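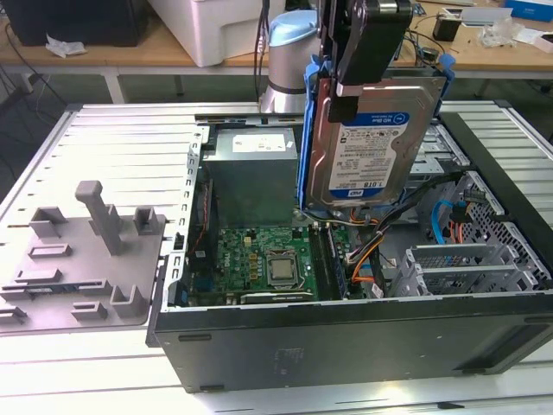 Is the Padach gripper kit worth it for taking drives out of desktops?

Ro-un Jeon
18/12/2019

Hi all! We refurbish old office desktops and I'm finally allowed to spend money on automation. The job I most want off our hands is pulling 3.5-inch drives, the kind that sit in a plastic caddy with side rails. We already have an arm that's idle most of the week, so I'm looking at the Padach kit from Trustano: gripper, mounting plate and their teaching software. The quote is 3,103 with the spare rollers, 3,000 without.

Has anyone run one on real towers? I mostly want to know how it copes with caddies that flex when you squeeze them, and what you do with the cables. Our cases are a mix, but a lot of them are Dells.

Sarla Grewal

Yes, and I love ours! We've had it since July and it now does most of our drive pulls. The part that won me over is how it holds the caddy. The plates and rollers go around the top of it, so you aren't pinching the bare metal of the drive, and a 1 TB WD Blue in a blue plastic caddy hangs straight down from the gripper while the arm lifts it clear. Flex was my worry too. Start with the grip force at 2 on their scale and go up only if the caddy slips (we never went past that on the Dells).

Cables are still a job for people. Unplug power and SATA before you start the cycle, then tuck them well away from the drive cage. The software has no idea they're there, and a loop of SATA cable sitting in the cage is exactly what a rail will catch on.

Other things I'd tell my past self:

Lay the tower on its side on something that keeps it square. We use a ribbed aluminum platform, and it's long enough that the side panel can lie next to the case.

Teach the lift slowly, straight up, and add the sideways move only when the rails are well clear of the cage – the default path turns too early.

Save a separate program for each case model. We have 11 now and switching takes a couple of clicks.

I'd buy the spare rollers. Ours are still fine, but it's a long wait if you order them later.

Stungate

We tried the Ham one first and sent it back, couldn't get a decent hold on caddies. Padach was better. Manual is bad though. Ask Trustano for the newer PDF, the one in the box has the wrong bolt pattern for the plate.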